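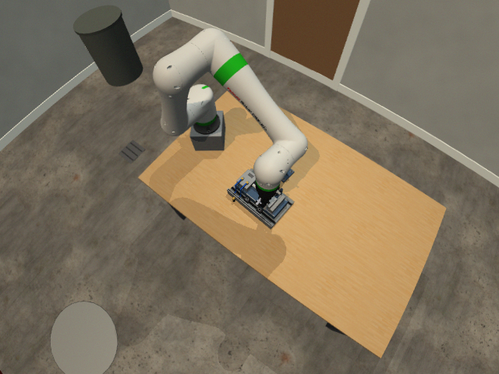

2024-04-10
By Kamran Akbari, Bekside Technical School

Bekside Students Enter Stirbridge Final with Simulated Assembly Cell

Bekside Technical School is pleased to announce that its robotics club has qualified for the final of the Stirbridge Student Automation Cup. The final will be held at the end of April in the town of Garnuris. It is the first time that a team from our school goes to this stage.

The club has eight students from the second and third year. For the competition they prepared an assembly task in simulation, where a robot arm must bring small parts to their correct place on a worktable. All teams receive the same task description, but each team writes its own program and decides its own order of work.

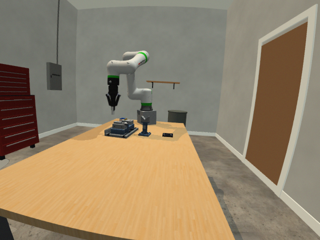 The robot arm with a small peg in its gripper, in the simulated workroom of the Bekside team.

The students worked on the project for almost 80 hours, mostly after lessons. The biggest part of this time was used for the movement of the gripper close to the parts. "In the beginning the students wanted to make everything fast," said Kamran Akbari, teacher of automation and leader of the club. "Then they learned to look at one joint at a time, and I am very proud of their patience."

The company Bilgin supports the club with two computers and with the travel costs to Garnuris. In the final, each team will run its program before the judges and answer their questions about the code.

Parents and other students are welcome to follow the final from the school library. Places can be reserved at the school office. The club also accepts new members for the next school year, and no earlier experience with programming is needed.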